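Vullau parallel gripper kit, long-term review

I've been meaning to write this one up for ages. We built a pair of tabletop arms at Hasska, the shared workshop I pay my monthly dues to, and the part of the build I get asked about most is the gripper. The arms themselves are a mix of bought joints and whatever we could machine on the old Druden mill. For the hands we went with the Vullau kit, mostly on price, and I have ended up really fond of it!

The kit comes as a bag of parts with a folded sheet of drawings. You get the body, the slide rails, the servo, a bracket for a wrist camera and two sets of fingers, the solid ones and the perforated ones. Assembly took me an evening and a bit of the next morning. The rails went together beautifully. The wiring was fussier, and I'd route the camera cable before you close up the body (I did it the other way around and had to undo six tiny screws while holding the whole thing upside down).

What I wanted from it was thin stuff. Any gripper can pick up a block. I wanted stems, wires, sticks, the kind of thing that slides out sideways the second you pinch it a little off center, so that's what we practice on. A stem poking up out of a cake is still my favorite, with the frosting and berries right there waiting to be bumped.

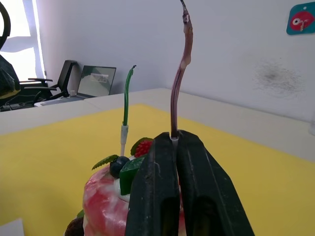 Page last changed: May

So, the solid fingers. They close dead parallel, and that matters more than grip force for this kind of job. I had a pair of Boström fingers on an earlier build, and they toed in just slightly, so anything skinny got squeezed at the tips and pivoted. With the Vullau set I can take hold of a stem low down and it mostly stays where I put it. The slides are rated for 3,000 cycles between greasings according to the sheet. I do mine every 1,000 and they still feel the way they did in the first week, smooth all the way with no notchy spot in the middle.

They do pick up dust and scuffs like crazy. I wipe them with a damp cloth when I remember to and the grip hasn't suffered, but if you like your tools to look new, be warned.

The servo is stronger than I expected, and on the default settings it's too strong for anything soft. 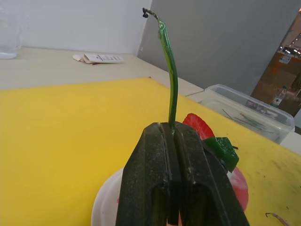
Turn the current limit down before your first real session. The scale in the setup menu goes up to 400, the default is most of the way there, and I run mine at 80 for stalks and leaves. At that setting you can feel it give a little when you tug on whatever it's holding, and I've stopped mashing things. The menu itself is ugly and the abbreviations take some guessing, but it remembers your settings after a power cut. My last gripper did not!

The camera bracket deserves a mention too. It puts the view right down along the fingers, so you see the tips and the thing between them in one go, and lining up on something narrow gets so much easier. The downside is that the fingers take up a lot of the picture, and anything directly behind them is a guess. On a busy table I back off, look, then come in again.

Running two arms over one table is where it gets really fun.

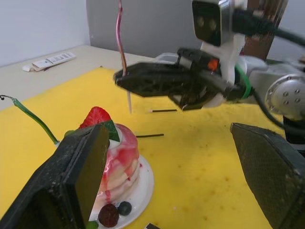
You can have one arm wait off to the side while the other works in close, and the slim wrist leaves more elbow room than I'd planned for. I'd still tie the cables down tight. We snagged one early on and pulled a connector clean out, and it was a slow afternoon finding the right crimp.

The perforated fingers are the set I'd skip if they sold them separately. They're light and they wrap nicely around bigger round things, but for skinny items I like the solid pair better. Swapping takes two bolts a side, and the bolts are soft, so use a driver that fits properly.

Would I buy it again? Yes, and I did, for a friend's bench arm. I wish it came with a spare finger pad and a clearer wiring drawing. Everything else I'd keep. If you're at Hasska in the evening, come by the back bench and try the controls on a stem or two.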